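### 4.2 Soft goods and the question of a "finished" state

Much of the earlier work on household tidying treats an item as put away once it lies inside a marked area. We doubt that this holds for cloth. A book inside a circle is a book put away; a hat inside the same circle may still be squashed, folded under, or lying on its crown. Arroyo's scoring sheet, drawn up for the Eroddale sessions and used again at Hirnent, gives full marks in all of these cases.

Montserrat Arroyo has argued that shape is a matter of taste and should be left out of the score. Her point is fair for a T-shirt thrown in a drawer. It is much weaker for a bucket hat, whose brim has a plain right way to sit.

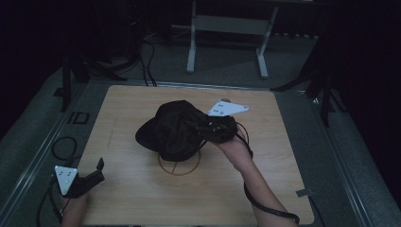

We therefore went back to the Barroso records, 914 placements in all, and asked two readers to score each one twice: once for position alone, and once for position and shape together. The readers worked apart and did not see each other's sheets. Where they differed by more than 10 points on the shape score, the placement was set aside and left out of the averages. We are not fully at ease with this rule — it removes the hard cases, and the hard cases are the ones we wanted to learn about — but without it the shape score was too noisy to use.

Position scores were high and close together, as the older studies had found. Shape scores were neither. A soft crown bunches when it is lifted by one fold, and a brim that is set down twisted has no strong reason to flatten out again. Whether a second touch to straighten it should count as part of the task, or as a new task, is left open by the Ilis guidelines. We counted it as part of the task.

Larger dark fabric items raise a further problem. Seams and straps are hard to pick out against black cloth, and readers often could not say which side was the front.

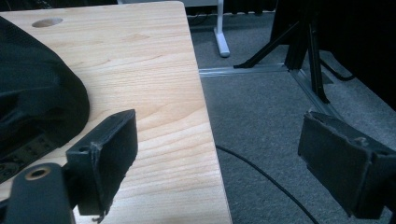 **Figure 2.** Black fabric item on a light wooden tabletop, with the table edge and gray carpet to the right.

For items of this kind we report position only. A claim about shape would rest on guesswork, and we suspect that some published claims do.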